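Please let people mark their books

When I moved to Dreltbridge I could read English, but slowly. I read with a pen in the hand, because my teacher at home had taught me so. Every new word got a line under it, and in the margin I wrote the meaning, very small. My first English novel looked like a wall where children have been drawing. I still have it and I would not sell it for 100 dollars.

So I was surprised when I learned that many people here consider this almost a crime. At the reading group of the Purkell library I put my own copy on the table, and the woman beside me closed it gently, as if it was wounded. "You bought it like this?" she asked. I said no, I did it myself. She was polite for the rest of the evening.

I want to defend the marked book. I speak only of books that we own. A library book belongs to the next reader also, and I have paid once for a coffee stain and accept that this was just.

The usual argument against marking is respect. A book is made with care, somebody has chosen the paper and the letters, and we should hand it on clean. I understand this feeling. In my parents' house there was a cabinet with glass doors, and behind the glass stood the collected works of Tabrizi in dark green covers, and we children were not allowed to touch them. My father dusted them each January. I do not believe that he read more than one volume. When he died, my brother and I opened all of them to look for a note, a name, an underlined sentence, something that would tell us what he had liked. We found the receipt from the shop.

My grandmother had one cookbook and she wrote in it everywhere. Less sugar. Not for Uncle. Good, but the oven must be hotter than he says. I never cooked beside her, I was too young, but I know how she talked because of this book.

The second argument is that marking makes a lazy reader. You color the sentence and then you feel that you have learned it. Here I must admit something. When I prepared for my bookkeeping certificate I had a course book of 263 pages, and by the end I had colored so much of it that the white sentences were the ones which caught my eye. I passed, but not thanks to the color. After that I made a rule for myself: no more than one marked sentence on a page, and for each one I must write at least a word beside it. "Why?" is enough. "No!" is also enough. The rule is strict, and I break it with poetry.

Then there is the money. A clean book can be sold again. At Skostell, the secondhand shop near the station, they take a clean paperback for a small price, and a marked one goes in the box outside where everything costs 30 cents. I buy mostly from this box. Last winter I found there a history of canals with the notes of a stranger on the first 26 pages and then nothing more. Did he get bored, or did he know enough? He disagreed with the author about a lock gate and he gave measurements. I read this dull book to the end partly to see if he was right, and I think he was.

People tell me that with an electronic reader the problem is solved, you can mark and then erase. Maybe. I have tried it, and my marks are in there somewhere, in a list that I never open. In a paper book I meet my old marks without looking for them. Some make me ashamed. At twenty I underlined every sentence about loneliness. Now I underline the sentences about weather and food.

I do not ask that everybody does it. If you like your shelf clean, keep it clean. I ask only that you don't close my book for me at the table, and that parents do not scold a child who writes "this is stupid" next to a stupid sentence. That child was reading.

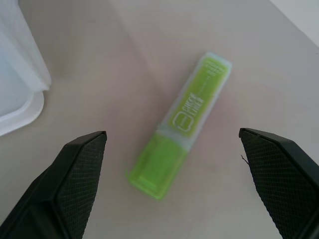
Rianne Baert writes that she agrees about the cookbook but will never agree about novels. She once borrowed one from her sister with the important sentences already underlined, and she knew by the second chapter who was going to die. "Use a pencil," she adds, "and lend me the other copy."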